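The bag under the sink

In March the council of Prustham sent a letter to all households. From next year, it said, the shops in our town will not be permitted to give any thin plastic bag to a customer, with or without payment. I have read this letter many times. I support the purpose of it, and still I want to write something against the way it speaks about the bag.

The letter uses the term "single-use". I learned my English as an adult, so I look at such words slowly, one part after the other. Single use means one time and finished. But I do not know a home where the shopping bag has only one use. In my kitchen it comes home with the onions, it waits in a bigger bag under the sink, and then it goes in the bin and takes away the peelings. Some of them carry wet swimming clothes or a pair of muddy shoes. The council has counted only the first job of the bag, and on this count it has built a whole policy.

When I lived in Tukon, before I came here, there was a small charge for every bag. People complained for a few weeks and then they carried their own. My neighbours there were careful with money, and so they were careful with bags. What changed also was the shelf in the supermarket where the bin liners are sold. It became longer. People who had lined their bin with a shopping bag now bought a roll of bags, made for the purpose of being thrown away. I did the same myself, and I felt a little foolish at the cash desk, paying for new plastic because I had refused the old one. 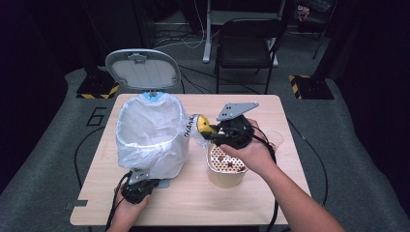

Is a shopping bag good enough for the kitchen bin?

For most small bins it is. The handles can be tied, and the size is enough for two days of ordinary rubbish, if the wet things are drained first.

I know what the other side will say, and a large part of it is true. Plenty of bags never arrive under any sink. They are in the hedges along Sheehan Road and in the creek behind the sports field, and last winter I saw one which stayed so long in the same tree that I began to look for it each morning. A bag in a creek does not become innocent because a different bag was useful in my kitchen. I also admit that my own collection is too big. When I finally emptied the cupboard I stopped before the bottom, a bit ashamed.

So what would I prefer? The letter says that the town spends 828 dollars in an average month on collecting litter from the roadside. It does not say how much of this litter is bags, and how much is cups, bottles and the wrapping from fast food. I would like to know this before we choose the one object to forbid. I would also like a charge to be tried first, perhaps 10 cents, and the money kept for cleaning the creek. A person who pays a little for a thing will mostly look after it. A person who is forbidden a thing will look for the nearest substitute, and in our case the substitute is on aisle 5 of the same shop, in rolls, with a lemon smell.

The council offers us also a paper bag, produced by a firm called Boltesora. I tried it. For bread and for apples it is a fine bag, and I like the sound of it. In the bin it did not survive the tea leaves. I carried it to the yard with both hands under it, walking quickly, and it opened almost at the gate. Perhaps in a house with a dry kind of cooking it would be better.

There is one more matter, and it is about who must change. In a house with a car it is easy to keep strong bags in the boot. A person who goes by bus and decides on the way home from work to buy rice and milk has no boot. For many years I was this person. The thin bag was for me a small courtesy of the shop, and I used it until it had holes. The letter has no paragraph about people like this, although the bus to the shopping centre is full of them — every evening, standing up.

I will obey the rule when it comes. I have already a cloth bag by the door and I forget it less than before. But I ask the council to write its next letter with a different word, and to send someone to look under the sinks of Prustham before the vote. Written comments are accepted at the front desk of the council office, and mine, dated 8/16/26, is going there in an envelope I have used before.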